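Bench notebook, teardown cell, 2018-10-04

Okay, memory day! We've got the towers going through on their sides now, panel off, and Lu wanted me to write down how the shift feels with the arm doing the sticks, so this is me doing that (with coffee).

Biggest change is my thumbs. Back in April I was pulling every module by hand and by lunch the skin next to my nail was a mess. Now I open the case, set it on the slats, and go do drives on the other bench. What I didn't expect is how much I listen. I know the sound of a good pull from across the room, and I turn around when it's off.

Things for Hunden to look at:
- fixture plate creeps a little to the left over a long run, I've been nudging it back
- cables across the memory row are still my job, tuck them BEFORE you hit start
- unit 3431 took 2 tries, no idea why, I set it aside

Target on the Cesora sheet is 80 a shift. We're not there, and I'd like it noted that the sheet counts the arm's time and leaves out mine, the opening and tucking and nudging. I brought that up with Rirkico on the call and they said they'd add a column. We'll see!

Also, whoever has nights: please write down what you fix. I found the grip setting changed to 28 and spent half the morning wondering if I'd done it myself. Asked Lu, still don't know.

Tomorrow: try the slimmer cases, swap the left tray

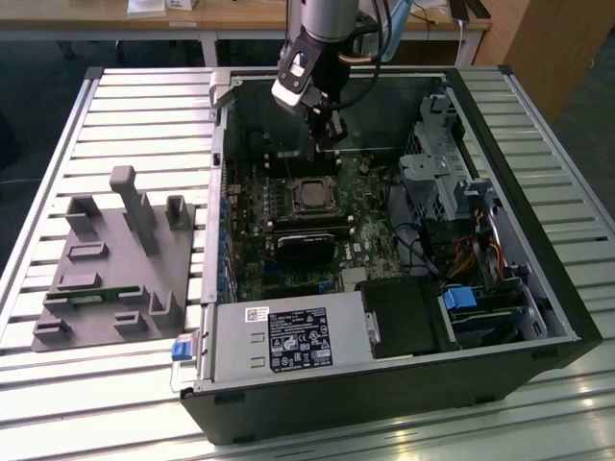
Posted by Nazanin Kiani in Bench Notes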